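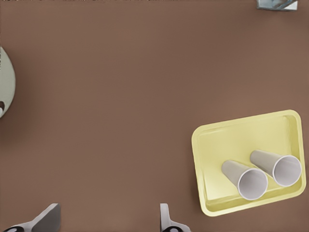

## Re: [Rudside] Seed swap leftovers

Vikas Tomar wrote on August 5, 2019:

> Does anyone still want beans? I have 18 packets left from July and my wife would like her shelf back.

Oh Vikas, yes please, I'd love a few packets if they're the climbing kind (the bush ones always sulk in my yard, bless them)! I can trade you some dill, which has gone to seed all over the path again, and there must be enough of it for the whole list. I'll be home most evenings, so just come by and knock loudly.

Warmly,
Jaiswal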